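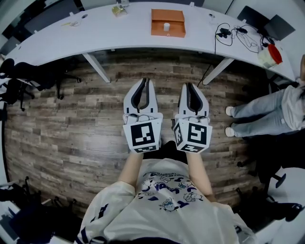 Progress report to the Noltov small grants fund
Project: Hand-held grippers for the shared workshop
Prepared by Paweena Saengthong, 1/10/21

Work since the last report

The second gripper is finished, so we now have a working pair, one for each hand. Both have the white plastic body and the soft gray fingers with black inner pads. The first version of the fingers split near the root after 464 open-and-close cycles on Cornel Chiriac's test stand. He thickened the root and reprinted them. The new set has passed 1269 cycles and is still on the stand.

The cube mounts with the printed markers took longer than planned. The first batch came out slightly skewed and the tracking software lost them whenever the wrist turned. Mircea Rusu slowed the print and added a flat reference edge. Tracking now holds through most of a normal reach. It still drops out when one hand passes in front of the other, and we do not have a fix for that yet.

Handling tests

Jennylyn Gatchalian ran nine sessions at the long desk, picking up small items and putting them in a tray. Light boxes and paper cups went well. Flat items are still hard, as the finger tips slide over them. Her notes also say the triggers get tiring, so we will try a weaker return spring.

Money

Spending is within the approved budget. Filament and fasteners from Stekico cost less than we allowed. The Dellum cables cost more, and two had to be replaced. We would like to move the unspent filament money to the cable line and ask for your approval.

Still open

The cables on the desk need proper routing before members outside the build group use it.
The assembly guide is in draft. Clive Horrocks has read the first half and wants clearer steps for fitting the fingers.
The order for spare pads from Pettigrew is six weeks late. We are cutting our own for now.

Next period

We plan to finish the guide, fit the new springs to both grippers and repeat the handling sessions with flat items only. The second payment can be released to the same account as before.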